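Contents | Previous chapter | Next chapter | Glossary | Index

Chapter 5
Setting Up and Looking After a Two-Arm Steaming Cell

By now you have spent four chapters with arms that move blocks, and I hope you have grown fond of them. Blocks are patient things. They don't squash, they don't roll much, and they never come with a glass lid. In this chapter we move on to the kitchen bench, and to the kind of cell our own students at Lullotcombe learn to set up in May, when the mornings are light and everybody is a little braver.

The cell is a modest one: two arms, two parallel grippers, a table, an electric steamer and a plate of buns. The left arm looks after the lid and the right arm looks after the food. You might think the buns would be the hard part — I certainly did when I began — but most of your first week will go on the lid and on the cables.

Start with the table. Push it where you want it, check that it doesn't rock, and only then put the steamer down, with its side handles pointing left and right and the knob toward you. The lid goes on the left and the plate on the right, both well within reach. Run the jog program at 5 percent speed and watch the wrist cables the whole way, because a loop that hangs nicely at rest can catch on a plate when the wrist turns.
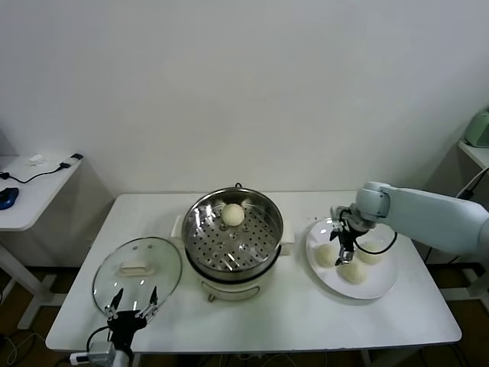 The left gripper on the lid, with one bun on the steamer tray and three on the plate.
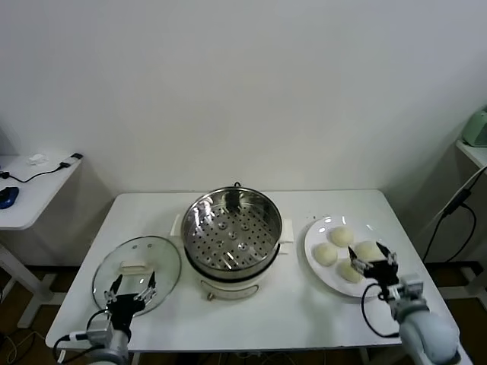

Next come the fingertips, and please don't hurry them. Wipe the pads with a damp cloth before each session and dry them well. Check the tip screws by hand, then with the small driver, and stop as soon as they are snug. A pad that has worked loose by even a hair will let a lid swing, and you will hear it before you see it! We log every pad change on the Jindach sheet (there is a blank one at the back of the book), and we fit new pads after 100 lid cycles, whether they look tired or not.

Then teach the grip widths. Close the right gripper on a cold bun until it just holds, open it again, and repeat this 3 times with different buns, keeping the widest setting that still lifts. The Đorđević method, which you will meet in Section 5.2, does the same job with a force reading, but I would like you to learn it by eye first.

Before you turn to Section 5.1, find the stop button on your own cell and press it once with both arms moving slowly. It's a good habit, and it takes the fright out of it.

Reader comments

Gistine: The cable advice saved me a plate. Could the pad sheet be printed larger in the next edition?

benchtop_learner: We use metal lids in our lab. Same pads?

Gistine: I do, but I change them sooner.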